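About Borkby Cooking School

We teach home cooking to people who want to eat well on an ordinary weeknight. 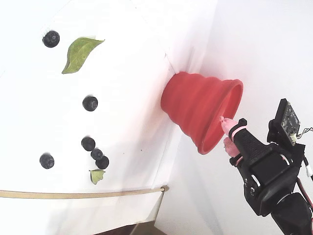 Borkby opened in 2005 with one stove, a borrowed set of knives and a bread class that filled up before we had finished painting the walls. We still teach that bread class! It has grown into a full calendar of evening and weekend courses, from soups and stocks to pastry, pickling and the kind of slow Sunday cooking that makes the whole house smell good. Every course starts with the ingredients themselves, before any recipe comes out. A blueberry with that dusty bloom on its dark skin and the little pale crown still showing is a lovely thing to learn from, and we spend a happy half hour on fruit alone in the summer jam class (tasting, squeezing, arguing about sugar).

Our classes are small. We take 12 students at a time, two to a station, and everyone cooks everything. You chop, you stir, you burn the onions once and then you get them right. At the end we all sit down at the long table and eat together, and those dinners tend to run late.

Our home is the old Markasau bakery building, where the big brick oven still works beautifully. It takes most of a morning to heat, so oven days are long ones, and people plan their vacations around them. The Felus Room upstairs holds our cookbook library, which students can borrow from for as long as they are enrolled. Please bring the books back without too much butter on them.

This year we are offering 31 courses, our most ever, and we are especially excited about Masanja, our new series on beans, grains and greens. It runs for 60 minutes on weekday evenings, short enough to fit in after work, and you go home with supper in a jar. The holiday baking weekends come back in December as always.

Beginners are very welcome, and so are people who have cooked for decades and are a little bored with their own dinners. Aprons are on the hooks by the door.

Page last updated Tuesday, June 3, 2008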